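Gullau 说明文件

先说一句，我写 README 从来写不短，赶时间的朋友直接跳到“怎么用”那一段就好。

Gullau 是我整理的一份方言童谣和顺口溜的文字集，目前收了 467 条，来自 28 个村镇。最早只是我外婆会唱的那几首，我怕忘，就记在一个纯文本文件里，后来同学、同事、同事的妈妈都往里塞，越滚越大，只好给它起个名字，认认真真写个说明。

里面有什么

每条童谣是一个单独的文本文件，第一行是题目（没题目的就用第一句），第二行是地点，空一行，然后是正文。正文用汉字写，写不出来的字我用同音字顶上，后面加个星号。星号真的很多，别被吓到！有几首几乎每句都有，我试过全换成拼音，读起来像密码，又换回来了。

另外有一个叫 notes 的文件夹，放的是唱的人自己讲的话，比如“这句是骗小孩睡觉的”“我妹妹不这么唱”。我个人最喜欢这个文件夹，比正文还爱看。

同一首的不同唱法算不算一条？我的做法是：换了三句以上就另算一条，只换一两个字的写在 notes 里。月亮那首就这样占了 30 条，摇船那首也不少。Fengying Shi 觉得应该全部并成一条再标异文，我们为这事来来回回写了好多邮件，最后还是按我的来，不过她做了一张对照表，叫 variants，想看合并版的用那张表就行。

怎么用

编码统一是 UTF-8，换行是 LF。想按地点查，直接搜第二行；想按主题查，看 topics 这张表，分了月亮、吃的、动物、骂人（对，骂人的单独一类，还挺热闹）、数数和杂类。分类是我凭感觉分的，一首又有月亮又有烧饼的，我多半放进吃的。

Rohani Entili 写了个小脚本叫 Trarko，能把星号字全部列出来，附上前后各一句，校对的时候特别省眼睛。脚本在 tools 里，不装任何东西就能跑。

已知的毛病

声调没有标，我耳朵不行，标了也是误导人。早期的 100 条没有写唱的人多大年纪，补不回来了。还有几首我怀疑是从课本里学来的，又不敢删，题目后面加了问号。2.0 版之前的地名用的是老叫法，和现在的行政区对不上，Dariusz Sadowski 帮忙列了新旧对照，还差几个没查到。
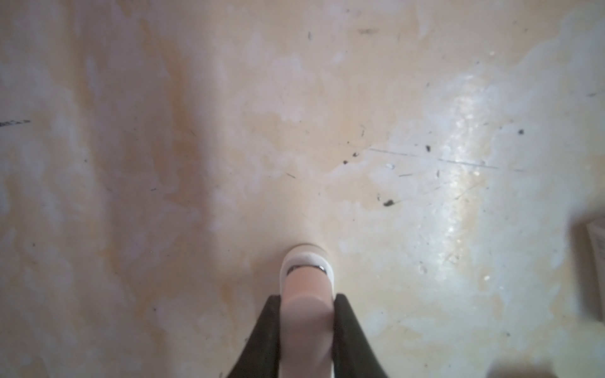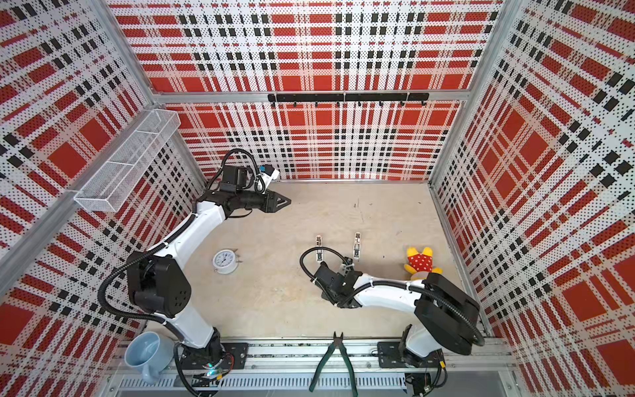 接下来想做的是按节奏再分一遍，因为好多童谣光看字完全看不出是怎么打拍子的。我现在的办法很土：一拍画一个方块，重拍涂红，轻拍涂黑，停顿留白，一首一首排下去，排满一页以后就跟那几面墙板上红黑白的格子花纹差不多，看久了眼睛会跳。不过重复的句子在这种图里特别显眼，数数类的尤其好认，一块一块整整齐齐；骂人类的就乱得很，后半截常常突然多出一拍。画好的先放在 beats 文件夹，还没校过，欢迎挑错。

投稿和改错

直接发文本给我，格式不对也没关系，我来改。请写清楚是哪个镇上听来的，唱的人愿不愿意留名字。不愿意的我只写地点。改错字的话，请把整句抄给我，只说“第三行那个字不对”我真的找不到……

引用的时候写 Gullau 加版本号就可以，版本号在 VERSION 文件里。文字可以随便转载和改编，notes 里的原话请不要拿去做商业用途，我当初是这么答应人家的。

最近一次更新：2026年10月11日，改了摇船那首的两个错字，topics 里补了漏掉的几首动物类。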